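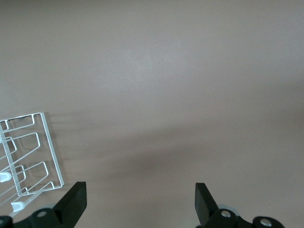 Béla Pálfi still says the gripper was never the problem, and that the first month of fault logs was spent on the wrong part of the cell.

He is right. Flundard was set up after a failure at the Hajdu site in April. A two-finger arm handling wire racks began stopping with its fingers open and nothing in them. Out of 300 cycles, 87 ended in a missed grasp. The controller reported each one as complete, so the arm moved on and the next station received nothing.

Fingers and bolts were replaced twice without effect. The fault was in the grasp check, which read finger position once, before travel had finished, and accepted any value under 70 percent closed. Thin coated rod passed. So did air.

The check now runs after travel and again after lift. If the two readings disagree, the arm holds and an operator has to clear it at the panel. Cycle time is longer. We have not found a safe way to shorten it.

Flundard now does this work for other sites, Pikeden and Pamex among them. We review grasp checks, stop conditions and restart procedures on small arms. We do not sell arms or grippers. Latrice Pettigrew runs the test bench and signs every report, including those where no cause was found.

12 shares | 3 comments
Flundard, Unit 2085 | Contact | Back to top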